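Prumach Opens Orders for Conder Simulation Kit

30 November 2021

Prumach has opened orders for Conder, a software kit that allows manufacturers to test gripper designs in simulation before any parts are machined. The kit is intended for small and mid-sized plants that handle a wide mix of parts and change their tooling often.

Conder includes a library of 31 gripper models, together with a set of finger shapes that can be edited by the user. Customers may also load their own part files. The software reports contact points, grip force and clearance for each trial, and results can be exported for use by a tooling supplier. A rendered view from the wrist of the gripper is provided with every run.

"Many of our customers were ordering finger sets, finding a problem on the line, and ordering again," said Nataša Kneževič, product director at Prumach. "Conder moves most of that work to the design office, where a change to a finger takes minutes."

The kit was tried over the summer at Trerneck, a maker of small pump assemblies. Staff there prepared 55 part files and used the software to choose fingers for two packing cells. Vesela Hodžić, who heads process engineering at Trerneck, said the company was satisfied with the results for rigid parts. She noted that soft seals and hoses still had to be checked on the bench, and that import of older part files was slow.

Prumach has confirmed that soft materials are not supported in the current release. An update covering them is planned for April. Customers with a valid license will receive the update at no added charge.

Conder is sold as a yearly license, with separate terms for schools and training centers. Orders placed through the distributor Petek include two days of on-site training for up to 29 users. Support is offered by telephone and e-mail during business hours. Existing Prumach customers may transfer saved projects from the company's earlier planning software, and a transfer guide is supplied with the kit.

Requests for a trial license should be sent to the Prumach sales office.

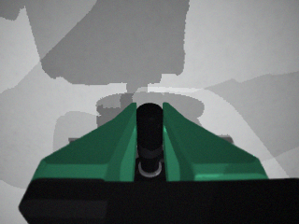
Simulated view of a gripper with green fingers closed on a black, round-topped part.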